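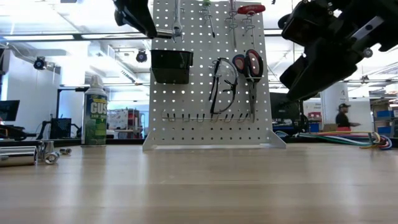 Search this book

Chapter 7
Choosing a Bench Robot Kit

A buyer who opens the Plotel catalog finds three kits that look much the same on the page. Each has an arm, a gripper, a controller, and a box of mounting hardware. The prices are close. The differences show up later, when the arm has to take a tool off a hook and put it back.

This chapter follows one purchase from start to finish. Heidrun Thaler runs a repair shop and wanted an arm that could hand tools to the person at the bench. She compared the Plotel kit with one from Grulik and a service plan from Pelupessy, which rents the arm and sends a technician to set it up. Her notes are used throughout the chapter.

Tool handling is a fair test for a kit of this type. A wrench hanging on a pegboard is stiff and easy to grip. Safety glasses have thin frames that can bend or slip. Scissors can swing open when lifted by one handle. A screwdriver may hang straight down or lie across the top of the board, and the gripper has to approach each one differently. Small parts such as nuts and sockets sit on the table, where the fingers have very little room to close.

Section 7.1 explains how to read a data sheet, including reach, payload, and repeatability. Section 7.2 covers gripper fingers and when to pay for a second set. Section 7.3 compares buying with renting. The Zikura worksheet on page 217 can be copied and filled in for your own shop.

Before You Read

Make a list of the tools you use in a normal morning. Next to each, write where it is kept and which part of it you hold when you pick it up. Keep the list. You will need it for the exercise on page 226.

Key terms: end effector, payload, reach, repeatability, service plan

Share 26 Comments 3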